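Chapter 7
Contact State Estimation for Soft Goods

7.1 Why rigid-body planners fail on cloth

The planners in Chapters 4 through 6 rest on one assumption: an object has a pose, and the pose can be written down in six numbers. A cup or a drawer front satisfies this well enough. A duvet does not. Its shape depends on how it was last touched, on what lies under it and on what lies on top of it, and most of that shape is hidden from any single viewpoint.

One response is to model everything. The Dorar simulator represents a bed cover as a mesh of linked masses, and with a fine enough mesh it predicts folds that look right. The difficulty lies in the initial state. A head camera sees the upper surface and the outer side of the hanging edge. It does not see how much fabric has been trapped between the mattress and the furniture beside it. Two starting states that give identical images can respond to the same push in very different ways.

The approach developed in this chapter gives up the full mesh at run time. We keep a coarse description of the cover (its edge curve, its visible seams and a small set of contact patches) and spend the remaining computing time on the question the controller needs answered: what is each hand touching, and will the fabric move with it?

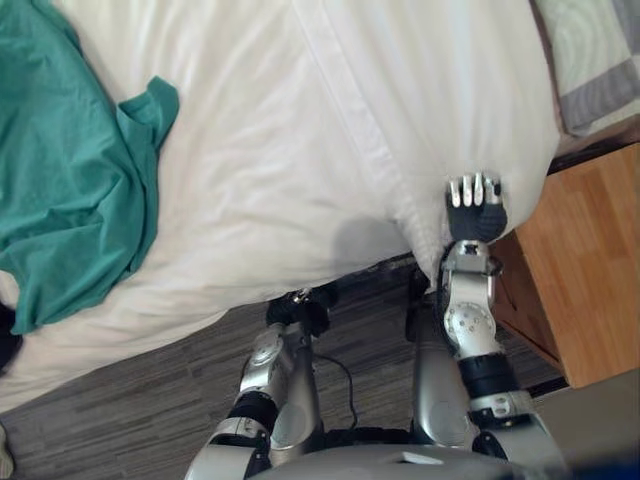
Three contact modes are used throughout. In the sticking mode, the fingertips and the fabric move together. In the sliding mode, the fingers travel across the surface and the fabric lags behind. In the blocked mode, the fabric has been pressed against something stiff, such as a bed frame or a nightstand, and further motion only raises the force. The estimator assigns a probability to each mode for each hand and updates all of them at every control step.

Vision alone separates these modes poorly. Fingers that reach beneath a hanging edge are largely hidden from the head camera, and a shallow dimple near the fingertips looks much the same in all three cases. Joint torque helps, but it responds late on thick bedding – the filling compresses before any useful force builds up. Section 7.3 combines the two signals in a filter first described by Killian Chauvin in his notes on the Hagedorn controller.

Loose items complicate the edge estimate. A garment that hangs over the side of the bed covers part of the curve, and a segmentation network trained on bare covers will often follow the garment instead. In the Prirkgate trial set, 58 of the 291 recorded sequences contained an item of this kind. Section 7.4 treats the hidden part of the edge as missing data and fills it from the visible parts on either side.

Readers should have Flunulell installed before starting Exercise 2.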